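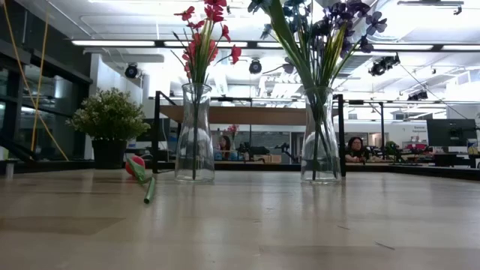
Projektbericht: Blumen stecken für Neves

Als Daranee Ratanaporn und ich uns für das Projekt gemeldet haben, dachten wir ehrlich gesagt an etwas mit mehr Rechnen und weniger Floristik. Bekommen haben wir Neves. So heißt bei uns das Lernsystem, das irgendwann eine einzelne Blume vom Tisch nehmen und in eine Vase stellen soll, und zwar nur anhand von vorgemachten Beispielen. Diese Beispiele mussten wir liefern.

Die Aufgabe klingt harmlos: Kunstblume am Stiel greifen, über den Hals der Vase bringen, absenken, loslassen. Gläserne Vasen waren meine Idee, und dafür durfte ich mir einiges anhören (zu Recht!). Durch das Glas sieht man ja den ganzen Hintergrund, verzerrt noch dazu, und auf der Tischplatte spiegelt sich alles. Daranee wollte auf Keramik umsteigen. Wir haben uns dann geeinigt, beim Glas zu bleiben, weil wir genau den schwierigen Fall haben wollten.

Insgesamt sind 55 Durchgänge zusammengekommen, verteilt auf 2 Termine. Beim ersten habe ich viel zu hektisch gesteuert, mit lauter kleinen Korrekturen kurz vor dem Vasenrand. Areeba Magsi, die uns betreut, hat sich das angeschaut und nur gemeint, ich solle mal ausatmen. Danach wurde es ruhiger. Fehlversuche haben wir nicht gelöscht, die liegen in einem eigenen Ordner und sind so beschriftet, dass man sie beim Training weglassen kann.

Was ich total unterschätzt habe, ist das Variieren. Man legt die Blume automatisch immer gleich hin, Knospe nach hinten, Stiel nach vorne, und merkt es erst beim Durchsehen. Also haben wir uns vor jedem Durchgang eine neue Lage zugerufen, auch mal quer oder ganz nah an der Vase. Rote und lila Blüten machen sich als Ziel auch unterschiedlich, bei den lila Sträußen verdecken die breiten Blätter viel mehr von der Öffnung.

Trainiert wird im November. Bis dahin schreibt Daranee noch das Skript fürs Zuschneiden fertig, und ich gehe die Beschriftungen durch, bei denen wir uns nicht einig waren.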